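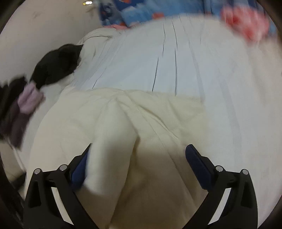
Quick one because I'm on lunch and I promised people an update on the pool.

We won. Sort of. Four numbers and the extra ball, $4,000, split seven ways. I've had the same three questions from everyone so I'm putting it all in one place and then I can just send the link.

No, I'm not quitting. Do the math.

## How the pool works

Mustero, second shift, seven of us. $5 each per week, cash or app, has to be in before the afternoon break on draw day. I buy the tickets at Piątek, the corner store in Adholm with the green awning, on my way home. Seven lines, all quick picks. I used to do our own numbers, birthdays and so on, and it was a nightmare. Everybody wanted theirs in, somebody's kid had the same birthday as somebody's dog, and then when a person left the pool were we supposed to keep playing their numbers? We did for a while. Felt weird. Quick picks now, no arguments.

I take a photo of every ticket, front and back, and it goes in the group chat BEFORE the draw. That is the only rule I'm strict about. If it isn't in the chat it isn't a pool ticket. Anything I buy for myself I buy someplace else, a different day, and I'd suggest anyone running one of these do the same. You don't want to be the guy explaining why the good ticket was the private one.

## The night itself

I was asleep. Everybody pictures a bunch of people around a TV screaming. I woke up a little before 5 with a dry mouth and a phone full of messages, and the first one I read said "is that ours??" and then a screenshot and then a lot of capital letters.

Checked it against the ticket at the kitchen counter. Checked it again. Got my wife up, she checked it, she went back to bed. Fair enough.

For a minute there I'd read it as five numbers. It was four. I won't describe that minute. I had already paid off the truck.

## Claiming it

OK so this is the part that might be useful to somebody.

Piątek can't pay out that much. No store can where we are, they have a cap, and past that you go to a claim center in person or mail it. I was not putting that ticket in the mail. Nearest center is in Enotdale, 55 minutes if the bridge isn't backed up, and the bridge was backed up.

Things I wish I'd known:

- Sign the back of the ticket. I hadn't. Drove it all over the place unsigned like an idiot.
- Groups have their own form. I filled out the single person one in the lobby, got all the way to the window, and was handed the other one.
- The group form wants everybody's name, address, social and signature. Everybody's. So you can't do it on the day unless you brought them all with you.
- Photo ID, and the address on it should match what you write down. Mine was the old apartment. They took a utility bill off my phone but she made a face.
- They close for lunch. It's on the website, I just didnt look.

So I went home with the ticket. Second trip the week after, with a folder. Took ten minutes! The lady at the window was really nice about it and said the big ones are easier, because those people show up with a lawyer and the paperwork's already done. Middle sized prizes are all folks like me with the wrong form and a granola bar.

Could I have signed it as one person and just handed out the money? Probably, and I know pools that do. But then the whole thing is in your name come tax time and you're asking your coworkers for their part of it next April. No thanks. Take the extra trip.

## The eighth person

Yeah. There's always an eighth person.

I'm not saying who, and half of you know anyway so please leave it out of the comments. Somebody who used to be in the pool, dropped out in the summer, and had told me in the hallway he might get back in. Might. No money changed hands. Then we hit and he was pretty sure he'd said yes.

I felt sick over it. I like him. We carpooled for a whole winter. I went back through the chat and the payment app twice hoping I'd find something that settled it in his favor, tbh, because paying him would have been easier than the break room was that week. There wasn't anything. The list I post with the tickets every week had seven names and he'd put a thumbs up on it.

We talked about giving him a share anyway. Took a vote. I'm not going to say how I voted. It came out no, and then two people bought him lunch, and he's back in now, paid through the end of December, in advance. So I guess it's okay? It's mostly okay. He's a little quieter around me.

What I changed afterward:

- Nobody's in on a verbal. Money or you're out that week, and that includes me.
- If you're on vacation you prepay or you sit out. I don't cover people anymore. I covered someone for a month once and never said a word and it would've been ugly if we'd hit.
- The rules are typed up. One page. Everyone signed it, it's taped inside my locker and there's a picture of it pinned in the chat.
- We wrote down what happens with small wins. Under twenty bucks rolls into next week's tickets, over that gets split or voted on.

Should have had that page from the start. A guy on day shift told me so when I took the pool over and I thought he was being dramatic.

## What everyone's doing with it

Comes to $571 and change each, before taxes. The change went in the pool.

One set of tires. One vet bill. One person is not telling her husband and has asked me to quit bringing it up. One went straight back to Piątek and put a chunk of it on scratch tickets, and won back I think enough for a sandwich. Mine went on the dishwasher, which had been leaking into a roasting pan since spring. The new one's quiet. I keep opening it to see if it's running and then it stops and I have to start it over.

Are we ahead? People keep asking that. No. Not even a little. The pool has been going since before I worked there and if you added up all those fives you'd cry, so I haven't. I know what the odds are. My brother in law sends me the article about being hit by lightning every time the jackpot's in the news. It's five bucks and it gives us something to talk about at break besides the conveyor.

The one thing that bugs me is the store. Piątek got nothing for selling it, as far as I can tell the bonus only kicks in on the bigger prizes. They've been putting up with me and my pile of wrinkled ones for years. I brought in a box of donuts. The owner put a handwritten sign in the window that says WINNING TICKET SOLD HERE and didn't put the amount, and now there's a line on draw nights, so maybe he came out of it better then I did.

If you run a pool and want the one page rules, leave a comment and I'll send you the file. It's nothing fancy. Change the dollar amount and take out the line about the donuts, that one's an inside joke.

Break's over. This week's money is due by the afternoon, and three of you know who you are.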